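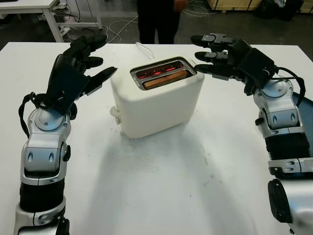

Abb. 1: Station Toaster, beide Hände dicht vor dem Gerät, ohne Kontakt, Heizdrähte an.

# Kesum – Frühstücksdienst Kantine Urville

Stand: 8. März 2019. Umfang: 147 Durchläufe, rund 400 Minuten.

Kesum übernimmt das Toasten. Belegen und Ausgabe bleiben beim Personal – die Frühschicht beginnt seit Dezember eine halbe Stunde später, Stellen entfallen nicht. Störungen quittiert die Schichtleitung.

Fingerkuppe mit feiner Riffelung, Schrauben am Fingerglied bei jeder Wartung prüfen:
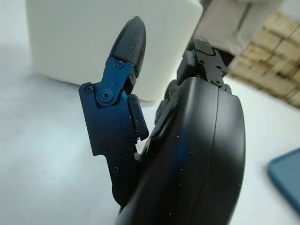
## Grenzen

Nur Scheibenbrot. Kein Betrieb ohne Aufsicht.

Kommentare (2)

kueche_ost: Wer wischt die Krümel weg? Wieder wir?

figueroa_t: Ja, steht im Schichtplan.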